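文具回收再利用工位自动化设备采购前安全与条件检查表(附检查意见)

适用范围:中性笔拆解、换芯、分拣工位
编制单位:教学物资服务中心设备管理科
使用阶段:立项论证至采购文件定稿前
检查结果分为:符合、基本符合、不符合、待补充、不适用

填表说明

一、本表用于拟购协作机械臂、末端夹持器、工作台及配套视觉设备之前,对作业内容、场地、人员、预算和供货条件进行逐项检查。设备到货后的验收另用验收表,不得以本表代替。

二、结果栏填写“不符合”或“待补充”的,须在意见栏写明整改内容和责任科室。仅填“已知悉”“将改进”的,退回重填。

三、凡涉及人机共用台面的条目,不得选“不适用”。

四、本次检查于九月进行,现场查看安排在星期三上午作业时段。检查时不要求作业人员停工,也不要求提前整理台面,以便了解平时的作业状态。

第一部分 需求与立项依据

1.1 作业量有记录可查
结果:符合
意见:上学期各院系回收点送来的中性笔共2,846支,登记册与入库单一致。论证报告初稿按全年作业量测算时将上学期数量直接乘以二,未考虑假期回收点关闭的情况,应按学期分别列出。论证报告中的柱状图没有标注统计口径,请补注“含只有笔芯、没有笔杆的散件与否”。

1.2 作业对象的种类已经梳理
结果:基本符合
意见:现有笔型登记为33款,其中31款可用无损方式拆开,另外2款笔杆与笔头为一体结构,不进入自动化范围,继续人工处理。登记表中有几款只写了颜色,没有写笔杆直径和夹片位置,供应商无法据此设计夹指。请物资科在采购需求书定稿前补齐直径、长度、夹片形式、有无橡胶握套四栏。

1.3 拟由设备承担的工序划分清楚
结果:待补充
意见:需求书目前写作“实现拆笔全流程自动化”,范围过大,供应商报价差异也由此产生。建议分为四道:取笔、定向、旋开或拔开、笔芯取出。前两道列为必备功能,后两道列为可选功能,分别报价。笔芯装入和试写暂不列入本期。

1.4 已比较不购置设备的方案
结果:不符合
意见:论证报告缺少对照方案。至少应比较以下做法的费用:增加一个人工工位;只购置手动拆笔夹具;将整批回收笔交由外部单位处理。比较时使用同一作业量,人工费用按本单位现行标准计算。未补充此项之前,论证报告不提交审议。

1.5 设备闲置时段的用途
结果:基本符合
意见:报告提出闲置时段供自动化专业学生实训使用,原则上可行。但实训使用意味着操作人员不固定,安全培训、权限分级、程序还原等要求随之提高,应在预算中单列,不得并入“其他”。

第二部分 现行人工作业状况

2.1 工序动作已经观察并记录
结果:符合
意见:人工作业的主要动作为双手持握同一支笔,在笔杆中部及一端分别施力。双手间距较小,两手用力方向经常调整。该动作若由设备完成,须有一处固定、一处旋转或直线拉开,单臂设备必须配台面夹具。Sharifi提交的初步方案只列单臂和夹持器,未列夹具,请其书面说明。

2.2 来料姿态有无规律
结果:不符合
意见:笔和笔芯散放在台面上,朝向不一,有的笔与露出的笔芯连在一起,有的笔芯单独放置。人工可随手取用,设备则需要先识别再抓取。是否在前端增加料盘或振动供料,直接影响总价,须在询价前确定。设备管理科倾向于先用带槽料盘,由人工摆放,暂不购买供料机构。

2.3 来料外观对识别的影响
结果:待补充
意见:透明笔杆与黑色笔杆混在一批。透明笔杆在浅色背景上边界不清,黑色笔杆上的黑色夹片和握套之间对比度也较低。询价文件应附两类笔各若干支实物样品,由供应商在自备场地试测后报识别结果,不接受仅凭产品手册作出的承诺。

2.4 台面材质与反光
结果:不符合
意见:作业台面覆有透明面板,浅色木质台面及其上方的棕、米色条纹均可透出,表面有反光。条纹边缘与细长笔杆形状相近,可能造成误识别。建议自动化工位改用哑光单色台面,颜色与笔杆、笔芯均能区分。原台面保留给人工工位,不必更换。

2.5 台面物品管理
结果:不符合
意见:作业台后侧存放有饮料瓶、白色瓷壶、手机和小盒等与拆笔无关的物品。人工作业时影响有限,设备运行后,这一带处于机械臂可能到达的范围内,碰倒容器会造成台面进水或物件坠落。自动化工位启用前,饮水及个人物品一律移至工位以外的置物架。置物架费用列入工位改造,不列入设备采购。

2.6 分类容器
结果:基本符合
意见:台面左侧已有一只圆形透明容器,内有蓝色笔帽和记号笔等物。容器可以继续使用,但盛装物混杂,设备无法按类投放。建议自动化工位至少设笔杆、笔芯、笔帽、待人工处理四类容器,容器底部应能定位,避免投放时移动。

2.7 作业姿势与用力
结果:基本符合
意见:作业人员前臂贴近台面,连续作业时腕部负担较重。论证报告将“减轻腕部负担”列为购置理由之一,应附作业时长记录,否则该理由只能作为说明,不计入评分。
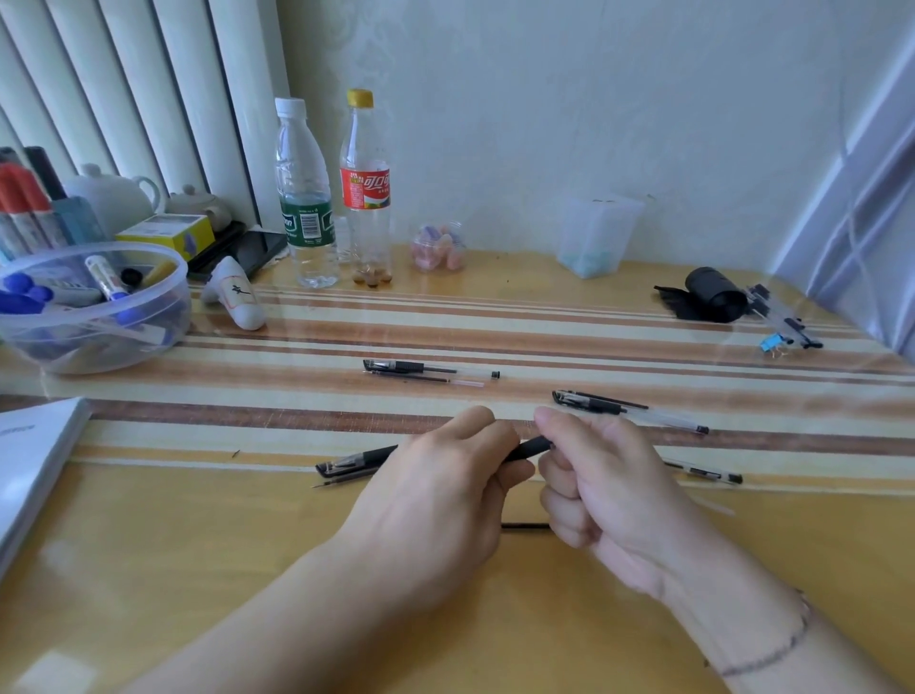
第三部分 场地、用电与环境条件

3.1 安装位置与承重
结果:待补充
意见:机械臂底座须固定在刚性台架上,不得直接夹装在现有桌沿。Skokby报来的铝型材工作台自带底座安装板,但未提供台架加底座的总重量及地脚形式。请总务部门核对安装区域楼面荷载,并回复书面意见。

3.2 与散热器、窗帘等设施的距离
结果:不符合
意见:现作业台后部靠近白色散热器,右侧有帘或隔板类物件。若原位安装,控制柜散热和机械臂活动范围均受影响,帘类织物也有被卷带的可能。建议自动化工位另选位置,四周留出检修通道。确需使用原位置的,应先移除帘类织物并加装硬质隔挡,再由设备管理科复查。

3.3 光照条件
结果:不符合
意见:现场有来自右侧的侧光,光线随时间变化,对视觉识别不利。报价中应包含独立光源和遮光罩。采购需求书原写“利用现场自然光”,应删去。验收时上午、下午各测一次,两次结果均须达标。

3.4 供电
结果:待补充
意见:需提供独立回路和漏电保护。询价阶段请供应商给出峰值功率和启动电流,由电工班组核算后再确定插座位置。接线不得横跨通道,临时插线板不得作为长期供电方式。

3.5 气源
结果:不适用
意见:拟选电动夹持器,不需要压缩空气。若最终改选气动型号,本项恢复检查,并增加空压机噪声和储气罐检验两项费用。

3.6 网络
结果:基本符合
意见:设备控制器不接入校园办公网,采用独立交换机。远程维护由供应商临时申请,维护结束即关闭。合同中应写明供应商不得擅自启用常开远程通道。

3.7 噪声与粉尘
结果:符合
意见:拆笔工序基本无粉尘。墨水外漏时有少量污染,须配吸附垫和耐擦洗台面。费用较小,计入首年耗材。

第四部分 设备安全要求

4.1 机械臂力与速度限制
结果:待补充
意见:Dimo的报价单列有协作模式,但未附力和速度的设定范围,也没有说明限制参数由谁修改、是否设密码。要求其补充参数表及风险评估样本。协作型设备装上夹持器和尖细工件之后,整体风险须重新评估,不得仅以机械臂本体的证书作为依据。

4.2 笔尖与细长物的刺伤风险
结果:不符合
意见:现有方案未涉及此项。笔芯取出后笔尖外露,如夹持器带笔芯运动,对作业人员面部、手部均有风险。应当在运动路径上限定笔尖朝向,使其始终朝向台面内侧;同时规定最高运行高度。人机共用区作业人员须佩戴护目镜,护目镜费用列入首年耗材。

4.3 夹持器夹伤风险
结果:基本符合
意见:Stikska夹持器的夹指开口可在软件中限定,开口以恰能容纳最粗笔型为准。断电后的保持或松开状态须写入技术协议。备用夹指一套报价493元,按易损件考虑,首年至少备两套。

4.4 急停与复位
结果:待补充
意见:急停按钮须在坐姿和站姿下均可触及,数量和位置由现场布置图确定。复位后设备不得自行恢复运动。需求书中只写“配备急停”,请按上述要求补写。

4.5 安全区域划分
结果:不符合
意见:现有布置图没有标明人工作业区和设备运动区。请重新绘图,以不同线型区分三个区域:设备独占区、交接区、人员区。交接区只放料盘和容器,手伸入交接区时设备应处于暂停或低速状态。

4.6 墨水泄漏处置
结果:基本符合
意见:夹持过紧可能导致笔杆开裂、墨水漏出。设备应能设定夹持力,并在电流异常时停机。处置流程写入操作规程,吸附垫和手套放在人员区一侧。

4.7 标识与中文资料
结果:待补充
意见:操作面板、警示标识、说明书均应有中文版本。Skokby随报价提供的工作台安装说明只有外文版,请其在签约前补送中文版,未补送的按资料不全扣分。

第五部分 预算与报价审核

5.1 费用构成完整
结果:不符合
意见:预算表目前只列机械臂、夹持器和工作台三项。应补列:视觉与光源、料盘及夹具、安全防护件、工位改造、安装调试、操作培训、首年耗材、第二年起的维护费。各项单独成行,注明是否含税、是否含运费。

5.2 报价口径一致
结果:不符合
意见:Dimo按本体报价,Sharifi按集成后整体报价,两者不能直接比较。由设备管理科统一下发报价模板,要求各家按同一分项填报。已收到的报价作为参考,不作为预算上限的依据。

5.3 可选项与必备项分开
结果:基本符合
意见:视觉识别列为必备,自动旋开列为可选,符合1.3的划分。自动供料列为后续扩展,只要求预留接口,不要求报价中包含实物。

5.4 备件与耗材
结果:待补充
意见:夹指、线缆护套、光源灯条应列出单价、供货周期和兼容型号。供货周期超过一个月的备件,应在首批采购中一并购入。第三方夹指是否影响保修,请供应商明确答复。

5.5 维护费用
结果:待补充
意见:保修期满后的年度维护费应在本次报价中锁定,锁定期不少于三年。维护范围须写明是否含软件升级、标定和夹具调整。只报“按次收费”的,应附每次上门费和工时单价。

5.6 培训费用
结果:基本符合
意见:首期培训面向固定操作人员,第二期面向实训指导教师。两期内容不同,不得以一次集中讲解代替。培训须在本单位工位上完成,使用本单位来料。

5.7 资金来源与支付节点
结果:待补充
意见:设备费与工位改造费来自不同科目,请财务部门确认能否在同一项目内列支。支付节点建议设为签约、到货、验收合格、质保期满四个阶段,验收合格前的支付比例按本单位采购办法执行。

5.8 残值与退出安排
结果:不符合
意见:论证报告没有写试用未达标时如何处理。建议合同中约定试运行期,试运行不合格的由供应商退换或改进,往返运费和拆装费由供应商承担。机械臂本体如转作教学使用,应另行办理资产用途变更。

第六部分 样机试测要求

6.1 试测样品
结果:待补充
意见:从可拆解的31款中抽取样品,应同时覆盖透明笔杆与黑色笔杆、带握套与不带握套。样品从日常回收笔中直接取出,不得专门挑选外观较新的。每款保留一份封样,供争议时比对。

6.2 试测内容
结果:基本符合
意见:试测内容包括识别、抓取、定向、放入夹具四步。选报可选功能的供应商,增加拔开和取芯两步。每步单独记录成功与失败,失败的写明原因:未识别、抓取偏移、滑脱、夹裂、其他。不得只报综合合格率。

6.3 试测环境
结果:不符合
意见:Sharifi提出在其演示厅试测,演示厅光照和台面均与本单位不同。第一轮可以在供应商处进行,第二轮须在本单位拟装位置进行,供应商自带临时台架。第二轮结果作为评分依据。

6.4 人工对照
结果:待补充
意见:同一批样品由人工工位同时完成一份,记录用时和损坏情况。人工工位按平日节奏作业,不设竞赛性要求。对照数据只用于设备论证,不用于人员考核,通知中应写明这一点。

6.5 安全见证
结果:基本符合
意见:试测期间设备管理科派员在场,逐项核对急停、限速、断电保持三项功能。任何一项不合格,试测当即中止,整改后重新预约。

第七部分 人员与制度准备

7.1 操作人员安排
结果:基本符合
意见:现有人工工位人员熟悉各类笔型,宜优先安排为设备操作人员。岗位职责应相应调整,增加来料预分拣和异常件处理。自动化工位启用后人工工位继续保留,处理一体结构笔型和设备退出件。

7.2 操作规程
结果:不符合
意见:规程尚未起草。可先按供应商标准文本改写,但开机检查、料盘摆放、异常件取出、墨水清理、下班断电五节须由本单位自行编写。规程未批准,设备不得通电运行。

7.3 着装与随身物品
结果:待补充
意见:人员在交接区作业时不得佩戴松散饰物,袖口应收紧,手机不得放在台面上。长发须束起。拟张贴于工位的提示牌,文字不宜过多,以能够在站立时读清为准。

7.4 日常点检
结果:待补充
意见:点检表内容包括急停有效、夹指无裂纹、料盘到位、台面无杂物、光源正常。每班开工前填写,由操作人员签字,按月归档。点检发现急停失效的,立即停用并上报。

7.5 意外事件报告
结果:基本符合
意见:沿用本单位现行报告流程即可。应增加“设备触碰人员但未受伤”一类,此类事件同样需要报告。

第八部分 检查综合意见

本项目作业内容明确,来料数量有据,具备继续论证的基础。现阶段主要欠缺在于工序范围过宽、来料未定向、报价口径不统一,以及笔尖外露风险没有对应措施。

经研究,提出以下处理意见:

(一)采购需求书暂不定稿。物资科先完成笔型登记补录,设备管理科同步修改工序划分和安全要求。

(二)1.4、2.4、2.5、3.2、4.2、4.5、5.1各项列为前置条件,整改完成并复查后,方可进入正式询价。

(三)2.2所涉来料方式按带槽料盘方案测算,供料机构作为后续扩展预留安装位置。

(四)预算编制以分项报价模板为准。模板下发后,Dimo、Skokby、Sharifi、Stikska四家均须重新填报,逾期未报的按放弃处理。

(五)允许只购工作台、夹具和光源先行改造,机械臂及夹持器待第二轮试测结束后再行决定。先行改造部分应能独立使用,不因机械臂延后而闲置。

(六)现有人工工位在整改期间照常作业,台面无关物品的清理自本表下发之日起执行,由所在科室自行落实,设备管理科随复查一并查看。

复查记录(由复查人填写)

前置条件整改情况:
仍未完成的条目编号:
是否同意进入正式询价:同意 / 不同意 / 有条件同意
附加条件:
复查科室盖章:

附件目录

附件一 笔型登记表(待补录)
附件二 拟装位置平面图(待重绘,须标明三个区域)
附件三 分项报价模板
附件四 样机试测记录表
附件五 自动化工位日常点检表(草案)

本表一式三份,设备管理科、物资科、财务部门各存一份。附件二重绘后替换原图,原图加盖作废章后随表保存。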